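主题：Re: Re: [家务自动化] 机器到底能不能收拾屋子
日期：2026/01/19

各位：

拖了几天才坐下来写，先把上一封信里我要回应的几段引在前面，免得大家翻归档。

> 我觉得你对 Plolley 的批评过时了。去年十月他们放出的那套家务任务，
> 你说的都是单件抓取，现在已经是整间屋子了。机器进门，看清楚东西在哪，
> 拿起来，放到该放的地方，中间没有人插手。Flaltine 上面的任务总数
> 已经到了 3,352 个，收拾台面、摆餐具、关柜门、把食物放进盘子都有。
> 你再说“家务机器人做不了家务”，至少得说清楚是哪一样做不了。
>
> 另外你总拿 Riltlow 的车间说事，可是车间和家里是两码事。车间要节拍，
> 家里不要。我愿意让它花一个小时收拾厨房，反正我在上班。

先认一点：叫我说清楚是哪一样，这个要求合理。我上次那封信写得急，口气也大，“做不了家务”五个字确实等于什么都没说。这回我尽量一样一样来。

先说 3,352 这个数。我把任务清单从头到尾拉过一遍，花了两个晚上。清单里一条任务大致是一句话，比如“把绿色的东西拿到台面上”，换一种颜色算一条，换一个起始位置又算一条，左手改右手再算一条。我按动作归并，只看手要干什么，不看对象是什么颜色、放在哪面墙边，最后剩下 170 种。170 种已经不少了，我没有嘲笑的意思，做过这种清单的人都知道归并到最后还能剩这么多是花了力气的。可是你在信里写的是前一个数，读信的人脑子里出现的是三千多样家务。我家一年到头也没有三千多样家务。

再往下看这 170 种，里面和布有关的我只找到零星几种，和水有关的更少，和“脏”有关的一种都没有。所谓擦桌子，任务结束的条件是工具在桌面上方走过规定的轨迹。桌子干不干净，这套东西里没有这个量。洗碗也一样，碗从水槽移到架子上就算完。我家里那位（不在这个列表上，也不打算来）听我念到这里，说那叫搬碗。

接下来谈仿真。Flaltine 的任务都在渲染出来的房间里跑，这个你信里没提，我觉得应该提，列表里新来的人不少，看到“整间屋子”会以为是谁家的屋子。我并不反对仿真。真机坏一根手指要等配件，仿真里重来一次就行，这个好处谁都知道。我反对的是拿仿真里的成功去回答“能不能做家务”。

仿真里的房间有个特点，待久了就会发现：墙是纯色的，面是平的，东西和东西之间界线清清楚楚。真厨房里台面上有一层东西，调料瓶底下一圈油，塑料袋半透明，抹布搭在水龙头上，半干不干。你让程序在暗红色的墙和灰色的板之间找一幅画框，和让它在我家冰箱顶上找那卷保鲜膜，难处完全不在一个地方。前一种难处是视角怪、光线暗、自己的手挡住了要看的东西。这些难处是真的，我承认，从手边的视角去看，夹爪自己就占掉一大块，画面里剩下的那点背景要用来判断自己在哪，换我我也犯晕。
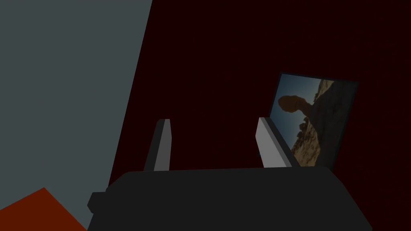

有人在上一轮讨论里回信说，这种视角上的麻烦迟早会被数据量吃掉，眼下争论它没有意义，就像当年争论扫地机会不会掉下楼梯一样；他认为真正卡住的地方在于没有人肯为一台慢吞吞的机器付钱，做不做得到反倒是次要的，十年之内价钱一降，现在的怀疑派会第一批下单。

这段话我想了很久。扫地机的例子大家爱用，我也用过，现在觉得它帮的是我这边。扫地机防跌落靠的是底下几个传感器，问题窄，答案也窄。它没有靠“看懂楼梯”来解决掉下楼梯的问题。而且各位家里有扫地机的，想想你们在开机之前都干了什么：椅子翻到桌上，电线卷起来，地垫收掉，小孩的袜子捡走。我自己家每次开扫地机之前要收拾一刻钟。收拾的这一刻钟才叫家务，后面那部分是吸灰。机器把吸灰做掉了，收拾留给我，而且我不收拾它还不肯干活。

所以“数据量会吃掉”这句话，我愿意对视角、遮挡、光线这几项表示同意。给它足够多的房间去看，它多半能学会在自己的手挡住半边的时候知道画框还在后面。然后呢？画框知道在哪了，我需要它做的是把画框摘下来，擦掉顶上那一条灰，再挂回去，挂正。摘下来要知道后面是钉子还是胶条，是往上提还是往外拉。这个从正面看不见，人是用手试出来的，轻轻提一下，觉得它卡着，就换个方向。现在这些两指夹爪，指尖上有没有能分辨“卡着”和“到头了”的感觉，我不敢一概而论，至少 Flaltine 的任务里不要求它分辨。

说到挂画，插一句闲话。我去年搬家，走廊里挂了几幅，有一幅怎么都不正，后来发现是墙不正。我把画挂得和门框平行，看起来就正了，拿水平尺量反而是歪的。“挂正”这两个字到底是什么意思，我现在也说不清楚，你让我写成任务的结束条件我是写不出来的。

回到车间的事。你说我总拿 Riltlow 说事，那我就再说一回，说完这次尽量不提了。

Riltlow 那边上了一套 Parri，两条手臂，任务是把散件从料箱里拿出来，按方向摆进托盘。这在车间里算最简单的活，新来的工人半天就会。调试的那段日子我在旁边看过，后来也看了他们的班次记录。有一班一共处理了 825 件，这个数字在他们内部的墙报上贴了很久，旁边还画了个笑脸。我看到的时候也挺服气。后来我去问这一班里人干了什么，回答是：有 2 个人一直在旁边。一个负责把料箱里叠在一起的散件拨开，另一个负责托盘，卡住的时候按暂停，拿掉，再按继续。

按记录看，Parri 做了 825 件。按工时看，原来一个人的活变成了一台机器加两个人。当然，调试期不能这么算账，厂里也没有这么算，他们说等稳定了就把人撤掉一个。后来撤了没有，我没再去问，所以不能告诉你结果。我想说的是，墙报上那个数字里没有这两个人，就像演示视频里没有事先把椅子翻到桌上的那个人。

你说家里不要节拍。这个我一半同意。我确实不在乎它用一个小时还是三个小时收拾厨房。可是不要节拍不等于不要人在旁边。车间里卡住了，有人按暂停。家里卡住了谁按？你在上班。它夹着一只碗停在半空，等你回来？还是它自己判断放弃，把碗放下？放在哪？我宁可它停着。停着至少我知道碗在哪。

还有一样，车间比家里好办的地方，恰恰是你觉得不相干的地方。Riltlow 的料箱每次都在地上画好的框里，托盘只有一种，灯从早到晚一样亮。把这些条件全部给足了，还要两个人陪着。现在要搬到家里，这些条件一样都没有，然后有人告诉我因为不赶时间所以会更容易。我不大信。

下面说说“把食物放进盘子”这一条，你在信里专门点了出来，我就专门去看了。

这类任务在仿真房间里的样子，是房间里分散着几样东西：一个面包一样的圆东西放在小盘子上，别处有一小件绿色的东西，墙边有植物，墙上有画，手臂在中间。指令点到哪一样，就去够哪一样。从机器的位置看出去整间屋子是斜的，要先把斜的房间在脑子里摆正，再决定哪只手去。作为研究题目我觉得挺有意思，真心话。

可是拿面包这件事，难在哪里？我早上拿面包，刚出炉的会烫，放了一夜的外壳硬里面软，切片的要拿最外面那片而不把后面的带出来，带馅的捏重了会出来。仿真里的面包是一个有形状的硬块，顶多给一点摩擦系数。它学到的是“那个形状的东西可以从两侧夹住”。两侧夹住一个圆面包，力气多大算合适，它没有机会知道，夹重了也不会扁。等它到了真的厨房，第一个面包大概就是学费。面包便宜，这个学费我付得起，但后面还有鸡蛋、豆腐、熟透的柿子。

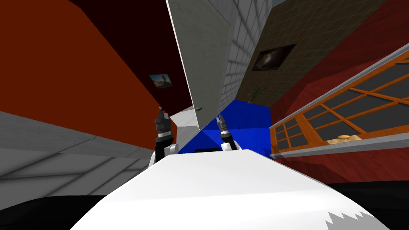
仿真房间：两个夹爪之间是一件蓝色物体，右侧木框下沿的小盘上有个面包状的圆东西。

接着说豆腐。我知道拿豆腐举例有点耍赖，那就不说豆腐，说叠毛巾。列表上好几位都提过叠毛巾，有的还做过。我的看法是，叠毛巾已经可以算做到了，前提是毛巾已经摊开在桌面上，四个角都在外面。从洗衣机里掏出来的毛巾是一团，里面裹着两只袜子和一个被套的角。把毛巾从这一团里弄出来，抖一下，找到角，这是叠毛巾的大头。我看过的演示，起始状态都是单独一条毛巾放在空桌子上。有人会说起始状态可以慢慢放宽，我也觉得可以，那就请在放宽以后再来告诉我它会叠毛巾。

我把自己认为现在能做、能做一部分、不能做的列一下，大家来挑错。标准是：放在普通人家里，主人不在，不预先收拾，一个星期里天天做，出了岔子主人回来用几分钟能善后。

能做的：吸平地上的灰。洗碗机和洗衣机里面的那一段（这两样没人把它们叫机器人，我一直觉得不公平）。按时间开窗帘、浇固定位置的花，如果水管事先接好。

能做一部分的：把认得的硬东西从一处拿到另一处，例如把马克杯从茶几拿到厨房台面。条件是杯子里没有剩茶。有剩茶的话它要先知道有剩茶，再端平了走，我没见过可靠的。叠已经摊开的毛巾。关没有关严的柜门，前提是没有东西伸在外面挡着，这一条我家大约永远不成立，抽屉里总有一把长柄勺。

不能做的：从一堆里挑出该洗的。擦灶台。换被套。收拾小孩睡觉前的客厅。清理冰箱，也就是打开盒子闻一下然后决定扔不扔。倒垃圾里“把袋子从桶里提出来而袋子不破”的那一步。

你要我说是哪一样，上面就是。被套那一条我特别愿意打赌，谁在仿真里给我换一床被套都行，我自己换一次也要出一身汗，有两回还把自己套进去了半截。

我估计会有人说，这份清单过两年就要改。可能。我十月份写过一版，到现在改过一处，把关柜门从“不能”挪到了“一部分”，依据是有位列友发来的真机录像，连续做了很多次，中间没有剪。我看完就挪了。我这人没有那么顽固，给我看没剪过的录像我就改。我不接受的是成功率后面不写起始状态，还有录像角上写着若干倍速而正文里只字不提。

关于倍速再多说两句。有一回我把一段收拾桌子的录像放回原速看，四样东西，看到第二样我去烧了壶水，回来它还在够第三样。不赶时间的话这也可以接受，我前面说过了。但是你想，它够东西的时候，手在桌面上方悬着，家里有猫。车间里有围栏，猫进不去。家里围栏怎么办，Plolley 的材料我翻遍了，安全那一节讲的是碰到人会停。碰到人会停很好，碰到猫呢？碰到从旁边跑过去的三岁小孩，它停了，可手里还夹着一只玻璃杯。

这些话写出来像是在抬杠，我自己重读也觉得像。可是家务就是由这一类事情组成的。你把猫、剩茶、长柄勺、裹在毛巾里的袜子都去掉，剩下的那部分本来也不累人。我妈一直说累的是“惦记”，锅里炖着、阳台上晾着、孩子的校服明天要穿，手上的活倒是其次。Flaltine 每条任务都从一句指令开始，指令是谁下的？是那个惦记的人。她下一句指令的工夫，杯子已经自己拿过去了。

有一点我要替仿真派说句话，免得显得一边倒。前阵子有人在列表上讲，凡是仿真里做出来的都不算数，应该全部停掉，钱拿去做真机。这个我不同意。真机测试贵，慢，每家实验室的桌子还不一样，谁也没法重复谁的结果。Flaltine 至少大家跑的是同一间屋子，同一扇窗，同一个面包，输赢说得清。我希望它改的地方也很具体，写在下面，如果 Plolley 的人在列表里潜水，就当是提意见：

任务总数请同时给归并以后的数，归并的办法写清楚。

失败之后的状态请保留。现在一失败就重置，房间恢复原样，下一条从头来。家里没有重置。我想看到的是它把杯子碰倒了以后，接着在有一只倒下的杯子的房间里继续做后面的事，一直做一整天，到晚上看看屋子是什么样子，比早上整齐还是比早上乱。

起始状态里加一点没人要它管的东西。椅背上的外套，地上的快递盒，台面上一串钥匙。评分的时候看看这些东西还在不在原处。

还有就是时间。每条任务请写用了多久，原速的。

就这四条。第二条我估计最难，也最想看。

至于付钱的问题，前面那位说将来怀疑派会第一批下单，我没法反驳，真有一台能换被套的，我当天就下单。洗碗机当年我也怀疑过，说它洗不干净锅，现在锅还是我自己洗，可洗碗机我是离不开了。Riltlow 那套 Parri 要是哪天真能自己站一班，我也会写信来说。

附带问一句，上次有人提到可以借到 Flaltine 的任务清单的旧版，我想对比一下归并后的数变了多少，手上有的请直接发给我，不用走列表，附件太大归档会拒收，我上个月试过。格式随便，表格或者纯文本都行。

还有，回信时麻烦把引文删短一点。上一轮有一封，引文套了五层，新写的只有一行“同意”。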